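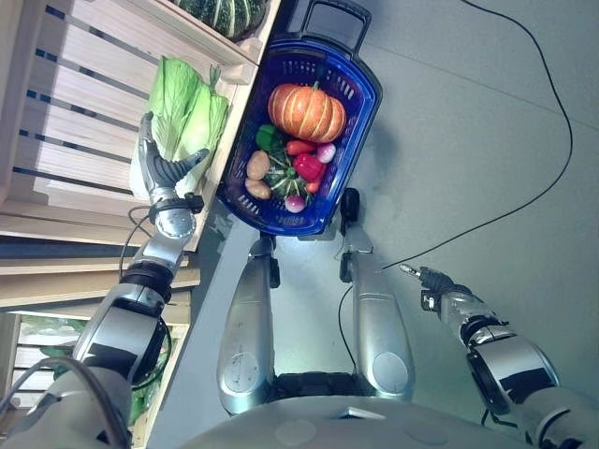 Ticket: produce rack, slatted shelves – cabbage marking and basket weight
Site: Runholm farm shop
Posted December 27, 2019 by Shop Floor Desk
16 comments | 2 shares

Fault as reported
Napa cabbages stored on the slatted wooden rack are showing pressed lines on the underside after one night. Second complaint on the same ticket: mixed baskets made up beside the rack are too heavy at the handle end, and the softer items are bruised by the time they reach the till.

Unit
Rirell slatted rack, unfinished wood, fitted in November. Baskets are the blue plastic type with perforated walls and a black handle, supplied by Prindeo.

Checks
1. Slats. Gaps are narrow and none of the wood is splintered. Lines on the cabbage match the slat edges. Edges were left square at fitting.
2. Load. Squash had been put on the top tier next to the cabbages and moved against them during restocking.
3. Basket. The sample basket has an orange pumpkin near the handle end, with peppers, radishes and potatoes in with it. The pumpkin is the heaviest item and sets the balance.

Action taken
Slat edges rubbed down with 100 grit paper and brushed clean. Cabbages now go on one layer deep, turned every 30 hours. Squash stays on the top tier – no cabbages beside it.

For baskets: pumpkin in first and central, potatoes next to it, peppers and radishes last.

Result
No new lines on the cabbages after two nights. Bruising on peppers is down but not cleared. Kazemi has been asked for a price on thin liners for the lower tiers.

Status: open, waiting on liner quote. Do not oil the wood in the meantime.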